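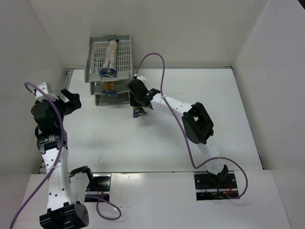
Fixing a right arm that drops out mid-pick (two-arm snack cell)

Quick write-up before I forget it all. Applies to the Jellel cell, the one with two arms and the grey rack at the back. If you have the Prakside version the steps are the same but your error numbers will be different, look them up.

What goes wrong

Right arm reaches to the rack, closes on a packet, starts to back out, then stops dead. Sometimes it holds. Sometimes it sags a few seconds later and the packet ends up on the table. Left arm carries on as if nothing happened, and this is the bit I don't like. More on that below.

Log shows error 190, "joint lost". We had it on and off for most of January and blamed the gripper. Swapped the gripper. Same fault. Don't swap the gripper.

It was the cable. Purple one, runs up over the gripper in an arch, down past the elbow, round in a big loop on the table and back to the base plate. When the arm pulls away from the rack the arch goes tight and tugs the plug. Not enough to come out, just enough to lose contact.

Safety first

Green light on the gripper only means the gripper has power. It does NOT mean the arm is safe to touch and it does not mean the arm is talking to the controller. Ours stayed green through the whole fault.

- Hit the stop button. Both arms, not just the bad one.
- Hand under the elbow joint before you cut the power. That black housing is heavy and there's no brake on it.
- Power off at the wall, wait 12 seconds.
- Then go in.

I skipped the second one on Tuesday and got a thumb pinched between the arm and the front ledge. Nothing broken. Still hurts to type, so excuse typos.

Finding the bad plug

1. Pull the log. Count the 190s for each joint. Ours had 1,539 lines in one afternoon and nearly every one was the wrist.

2. Power off (see above). Move the arm by hand to the rack, lower tier, as if picking. Look at the arch. If it's pulled straight anywhere you have found your problem.

3. Wiggle each plug from the gripper back to the base. Loose one will click. If none click, go to 6.

4. Unplug, look at the pins. Bent or dull, change the cable. Clean, push it back in firmly until it seats.

5. Check the small wires at the base plate too. Red and orange ones on ours. They sit out in the open round the mounting plate and it's easy to catch them with a sleeve when you are leaning over the ledge. Tug gently, one at a time. Gently!

6. Nothing found? Swap the left and right cables over. If the fault moves to the left arm it's the cable. If it stays, it's the joint board and you want Odmont support, not me.

Re-routing the cable

Need more slack in the arch, less on the table. Undo the tie nearest the elbow, feed some of the loop up towards the gripper, tie again but not tight. Should be able to slide a finger under it.

Then move the arm by hand to every corner it uses. Top tier, lower tier, drop spot, home. Watch the cable the whole time. It mustn't go under the gripper or hook on the rack lip. Do the left arm as well while you're in there, same cable, same mistake waiting.

Making the other arm stop

By default one arm faulting doesn't stop the other. Bad idea when they share a table. In the cell settings, under Faults, change "this arm" to "whole cell". Save, restart, then test it: start a slow run with no packets, press the test fault button on the right arm, and check that the left one stops aswell. If it keeps moving the setting didn't save. Ours took two goes.

First run afterwards

Slow speed, a packet on each of the two upper tiers, hand on the stop button. Ten picks or so. Then normal speed. We've done 2,659 picks since the re-route and no 190s. One dropped packet but that was a bad grip on the crimped end, separate job.

The people at the Assunção site had the same fault and fixed it with a longer cable. Works too, but then you've got even more loop lying on the table for the arms to catch. I'd re-route first.

To do: proper clips for the loop, cover for the base wires. Will update when the clips turn up.

Contact the workshop | © Jellel cell notes | Back to top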